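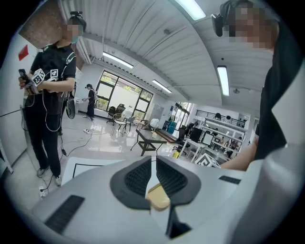
The white floor and black-framed window on the second story of the Rautiainen Building, with the trees of Wurov Street in leaf outside.

Rautiainen Building's second floor is open again, and it is bright up there

Posted 4/30/23

PLOLLOW - After 14 months of work, the second floor of the old Rautiainen Building on Wurov Street is back in use, and if you only remember it as the dim carpeted place where the town kept its spare filing cabinets, you are in for a treat. The carpet is gone! The drop ceiling is gone. The window wall on the Wurov Street side, which was boarded up to shoulder height for as long as most of us have lived here, has been opened all the way, and the light pours in.

The work covers 3,366 square feet in all, counting the landing, two small offices, the kitchenette and the big front room. It's the front room that everyone has been climbing the stairs to see. It has a glossy white floor and a big window with black frames, and at this time of year the view is mostly green leaves, with a pale building showing behind them.

Floarea Chiriac drew up the plans and spent a good part of last year on a ladder. She says the window came first and the rest of the room was worked out from it.

"I peeled back a corner of that board on my first visit and there was a tree right there," Chiriac said. "It was practically in the room with me. I went home and drew the window that night, and I didn't draw anything else for a week."

The black frames were her choice too. An early version of the plan had them white to match the walls, and she changed her mind after taping black paper around one of the old openings to see how it looked from across the room. The paper stayed up for most of a month while people came by and argued about it. She still has a piece of it pinned over her desk.

The floor was a longer story. Under the carpet was a layer of tile, and under the tile a layer of something gray that took the crew nine days to scrape off, using hand tools for the corners and a rented machine that kept blowing the one good fuse on that side of the building. Plollow's own Mosilance Floors did the job. The first coat went down in cold weather and cured with a ripple in it near the stairs, so it all had to be sanded and laid again. The second try came out beautifully. On a clear morning it bounces daylight well back toward the stairs, and the lights can stay off until late in the afternoon.

White was a brave pick for a room that anyone can rent, and there was some grumbling at the town meeting last fall. Ulla Sjöberg, who runs the booking desk on the ground floor, was one of the grumblers and is happy to say so.

"I said it would look like a parking lot by the second week," Sjöberg said. "Well, I mopped it myself after the first full weekend and it took me less time than the old carpet took to vacuum. I have stopped complaining. I've even started taking people up to see it when they only came in to ask about parking."

Regular shoes are fine on the new floor, sneakers included. What the desk asks is that people wipe their feet on the long mat at the top of the stairs and that nothing heavy get dragged. There are felt pads in the drawer by the kitchenette sink for chair and table legs, and a low cart for anything that takes two people to lift. Tape is all right if it is the painter's kind and comes up the same day.

A few things are still to come. The biggest is power. The old outlets along the window side were taken out with the boards, and the new floor boxes have been on order since winter. For now, people plug into power strips on the floor, and cables do cross the open part of the room. Sjöberg asks everyone to watch their step, to run cords along the wall when they can, and to leave the strips where they found them so the next group isn't hunting for one. The electrician is due in May. It should take two days, during which the front room will be closed but the offices and kitchenette will stay open.

Shades are coming as well. The sun swings around to the window in the late afternoon, and one side of the room gets a lot of glare for an hour or so. Chiriac wants a thin pale shade that can be pulled partway down and still let the leaves show through, and she has three samples hanging in the smaller office. Visitors can go in and put a pencil mark on the card under the one they like. The middle one was well ahead at last look. (Your reporter likes the one on the left and will not be swayed.)

The kitchenette is small but very well thought out. It has a deep sink, a counter long enough for a couple of trays, and a refrigerator that no longer hums loud enough to be heard over a speaker. The old one went to the fire hall, where they say they don't mind the noise. There are hooks under the counter for bags. The cupboards have no doors yet. They were made an inch too wide and went back to the shop, and they are expected before summer.

Some bits of the old second floor have been kept. The stair rail is the original, stripped of its brown paint and oiled. The brass number from the old front office is on the new one. And when the crew pulled the paneling off the back wall they came across a whole column of pencil marks with initials and heights, running from knee level up to somewhere over six feet. Chiriac had the plaster around it patched and left the marks alone. A clear cover is going over them. If you know whose initials they are, please stop at the desk, where there is a notebook for exactly this. Four of the sets have been matched to families already, and one woman drove in from two counties over to stand next to hers. She is taller now!

Money for the work came mostly from the building fund, with the rest raised in town over two years. The pancake breakfasts brought in roughly 400 dollars apiece, and there were plenty of them. The largest single gift was 1,000 dollars, left in an envelope at the desk with a note that read "for the window." Sjöberg has kept the note.

So far the calendar is filling fast. The front room has hosted a sewing day, a seed swap, a stretching class that would like to come back every week, and a very loud birthday party with a magician. The quilters have asked for the whole of the first week of May, on the theory that there is no better place in Plollow to lay out a king-size quilt and get a look at it in daylight. They'll have the floor covered in sheets, and visitors are welcome to peek in from the landing. The chess club is moving up from the basement and is said to be squinting a little.

Chiriac comes by most mornings, coffee in hand, to see how people are using the place. She had pictured tables in the middle and chairs by the wall. What she finds is that nearly everybody drifts over toward the window and sets up there.

"I love it," she said. "I had a whole drawing of where the furniture would go, with little arrows. You can throw the drawing out. People walk in and go straight to the trees."

She is already talking about the back stairs, which are steep and dark and have been on the town's repair list for years. There is no money for them yet and no date, though she has a sketch, and she had it folded in her coat pocket. It shows a narrow window on the turn of the stair, in a black frame.

To book the front room or one of the small offices, stop by the desk on the ground floor of the Rautiainen Building, Wurov Street entrance. Bookings are taken in person for now while the phone line is being moved. The elevator is working and goes to the second floor. The bike rack is back in its old spot on the street side, and the side door stays locked until the new handle comes in.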